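Small Things on a Yellow Cloth: Sorting and Keeping a Household Toy Collection

Project report, Household Systems studio

1. Where this started

My original proposal was to redesign the way a family of five manages its laundry. The family in question (mine) declined to take part. My fallback was the toy drawer, which has no opinions and could not refuse.

The drawer sits at the bottom of a dresser in my parents' hallway. It had been filling up since before I could read, first with my things, then with my brothers' things, and eventually with objects that arrived in the house by routes no one can reconstruct. It opened about as far as a hand is wide, then stopped. To get something out, you put your arm in up to the elbow and hoped.

The assignment asked us to pick a system in a home that does not work, find out why, and propose something better that costs less than a textbook. I proposed to empty the drawer, sort everything in it, decide on a way of storing it, and see whether the people who live there could find things and put them back. My advisor, Barnabás Szénási, approved this with one written comment, which was "Define small."

2. Defining small

I defined small as anything that fits in a closed adult fist, with allowances for tails, wings and antennae. This ruled out two stuffed animals, a plastic trumpet and a shoe. The shoe was returned to its owner, who had given up on it.

What remained came to 994 pieces. I counted them twice, in July, with the windows open, and got the same number both times, a result I did not expect and have not tried to repeat. A piece is one item as found. A figure with its hat on is one piece. A figure and a hat found separately are two, even if they obviously belong together and the hat fits.

3. Background

I read less than I should have on this and what I read was mostly about kitchens. The general idea in storage planning is that things should live near where they are used and be grouped with the things they are used with. That works well for a whisk. It is less helpful for a plastic dinosaur, which is used wherever a person happens to be lying down.

There is also the matter of who does the sorting. Adults tend to sort toys by what they are made of, by size, or by which box they came in. My youngest brother, who is nine and the only active user of the drawer, sorts by which ones are friends. I took this seriously for longer than was good for my schedule. The friendships changed four times in the first afternoon.

Three shop-bought products were considered:

Flavau drawer trays. Shallow, clear, with fixed compartments. Good for beads, bad for anything with arms.

The Pluvel hanging organizer. Fabric pockets on a door. We hung it up for a weekend. Everything slid to the bottom of its pocket and had to be fished out, so it was the drawer again, only vertical.

Partanen stacking boxes. Plain lidded boxes in two depths. Boring, sturdy, and in the end what I used.

4. Method

4.1 The surface

The first lesson of the project was that you cannot sort small objects on a patterned rug. I lost a full morning to this. Gray pieces vanished into the gray parts of the pattern, and I found several of them later with my bare feet.

I switched to a yellow cloth, spread out. Almost nothing in the collection was yellow, so almost everything showed up against it. The cloth also deadened the noise, which was appreciated by the rest of the household, and when it was time for dinner I could gather the corners and move the entire project at once. I did this exactly one time. It undid two days of sorting and I do not recommend it.

4.2 One at a time

Each piece was picked up, stood upright if it could stand, looked at from the front, and given a category before the next one was touched. This is slow. I tried working by the handful and found that I was making decisions about the most interesting thing in my hand and letting the others go along with it.

Categories were allowed to grow out of the pile. I began with the obvious ones (animals, people, vehicles, parts of other things) and split a category whenever it got too big to see over. By the end there were 15, including "food, not real," "food, regrettably real" and "possibly a chess piece."

4.3 The difficult cases

Most pieces took no thought at all. A cow is a cow. The trouble came from a group that could reasonably have gone two or three ways, and it is worth spending a paragraph on one of them, because it changed the rules for everything after it.

It was a stubby gray-green plastic toy with a domed head, little arms sticking out at the sides and a bright teal base. I put it with the vehicles, on the grounds that it was a rocket. My middle brother moved it to the people, on the grounds that rockets do not have arms. My father, passing through, said it was a robot and that robots should have their own category. We had no other robots. The molded panel lines and knobs on its body settled nothing, as they would suit a spaceship and a robot equally well. It went back and forth between piles so often that I started to feel I should apologize to it.
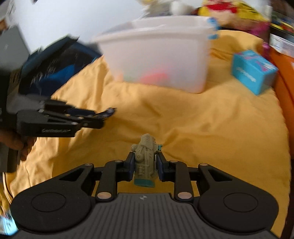

4.4 The rule of the second look

After the rocket-or-robot episode I adopted a rule. Any piece that two people placed differently was set aside, and at the end of the session it was shown to a third person, who had to say out loud what it was, in one word, without being told the options. Whatever they said decided the category. There was no appeal.

Up to 46 pieces went through this process. I can't give an exact figure, as my middle brother took to moving things into the set-aside pile because he enjoyed the hearings. The third person was usually my mother. Her one-word answers included "frog," "knob," "Tuesday's," and, for a thing I had been sure was a snail, "broken." All were recorded. "Tuesday's" was later reassigned.

The gray-green toy was pronounced a robot. The robots category was created to hold it, and it lived there by itself until I let in a wind-up thing with no key, mostly for company.

5. The storage

The finished system is called Demimbridge. My youngest brother named it after a town he made up, in which each box is a street. I had planned on labeling them A through O. His version tested better, by which I mean he used it.

It consists of:

Deep Partanen boxes for the four largest categories, kept in the old drawer with their lids off.

Shallow boxes for the others, stacked two high on top of the dresser.

One open dish beside them, for anything a person is holding when they are called to eat.

The dish was a late addition and it does more work than any other part. In the first trial, pieces that were not put away right away ended up on the stairs. With the dish there, they end up in the dish, and someone empties it when it gets too full to ignore.

Labels were a longer argument than they needed to be. I printed words. My brother drew over them. His drawing for "parts of other things" is a single wheel, looking sad, and I have to admit you know at once what is in the box.

6. Testing

I ran two kinds of test. In the finding test, I named a piece and a family member went to get it. In the returning test, I handed over a piece and asked for it to be put where it lived.

Finding went well. With the old drawer, everyone in the house had eventually given up on at least one request. With the boxes, everyone came back with the right thing, though my father returned once with the right thing and a cup of coffee, so his time was not recorded.

Returning was patchier. Animals, people and vehicles went home correctly every time. "Parts of other things" attracted pieces that did not belong there, for the understandable reason that when you are tired everything looks like a part of something else. The robots box attracted visitors too. One morning it held a thimble.

I also left the system alone for two weeks without asking anyone to do anything. At the end I picked 100 pieces and checked whether each was in its proper box. Most were. The strays were nearly all in the dish, and a few were in my bed.

7. What went wrong

The count was the easiest part and I spent too long on it. A marker of this report may fairly ask what changed as a consequence of knowing there were 994 pieces and not some other large number. Nothing did.

My sample is one family, and I am related to all of it. The tests were held in a hallway, with people wanting to get past. My youngest brother knew the answers I was hoping for and sometimes gave the opposite ones to see what I would write down.

I did not throw anything away. The brief did not require it, and I told myself that a system should cope with what people own. It would be truer to say that I picked up a one-legged horse on the first day and could not do it. A proper follow-up would include some method for letting things go, run by someone with a harder heart.

8. If I did it again

I would start with the yellow cloth and skip the rug entirely. I would bring in the user on day one and not on day three, and let him draw the labels before I had paid for printing. I would make the categories fewer. Fifteen was what the pile suggested at the time, but three of them have since been merged by the household without consulting me, and the boxes are easier to use for it.

I would keep the second look. It was the most argued-over part of the project and also the part my family has gone on using, most recently on a container of leftovers.

9. Materials

Yellow cloth, borrowed, returned with one small pen mark.
Partanen boxes, deep and shallow, bought secondhand.
Card labels, printed, then improved.
One dish with a chip in the rim.
Pluvel hanging organizer, since given to my aunt, who keeps scarves in it and says it is fine.

Thanks to Barnabás Szénási for reading two drafts and for asking, in the margin of the second one, whether the shoe fit the definition of small. It was a child's shoe. I have checked, and with some force it does.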